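Offline map for Jurnwood blank past the second footbridge
Status: Solved
Product: Fladico Trails, visitor map
Opened: Sat 17 August

Hello all! First off, I love this map. We used it for the whole lakeside loop at Stoltau and it took us straight to the heron hide, which we would have walked past otherwise (two ospreys as well, what a morning!).

Now the trouble. I saved the Jurnwood area before leaving the campsite, all 400 MB of it, and it said "Ready". Once we were past the second footbridge the paths vanished and I had a plain green screen with my blue dot in the middle. The contour lines were still there up to 600 metres, then nothing above that. No signal in the valley, so I couldn't load it again.

Tried so far:
Closed and reopened the app. Same.
Turned the phone off and on. Same.
Switched from the walking layer to the wildlife layer. The hides came back but the paths didn't!
Deleted the area and saved it again on the campsite wifi. It stopped at 20 per cent, twice.

Reply from Fladico support

Thanks for such a clear report, and well done on the ospreys! Jurnwood was split into two areas in the last update, and the upper half is now listed under Chu, after the waterfall. Your phone was holding on to the old single file. Please go to Saved areas, tap Clear old files, then save Jurnwood and Chu one after the other. Let the first finish before you start the second, or the download can stall. You'll need version 5 of the app.

Update from me

It works! I had to clear the old files twice, and Chu sat at "Waiting" until I took the phone off battery saver, but then it flew through. Everything is there now: the steps up to the waterfall, the picnic meadow, even the little spur to the badger bank that isn't on the paper map. Tested in flight mode at the kitchen table and then properly on the ridge, and the paths stayed put all the way up.

One small wish: could the two areas be shown side by side in the list? We're back in September for the deer and I'd love to get my sister set up before then. Happy for this to be closed, and thank you so much!

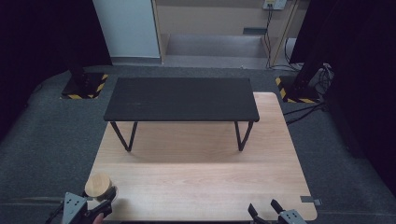
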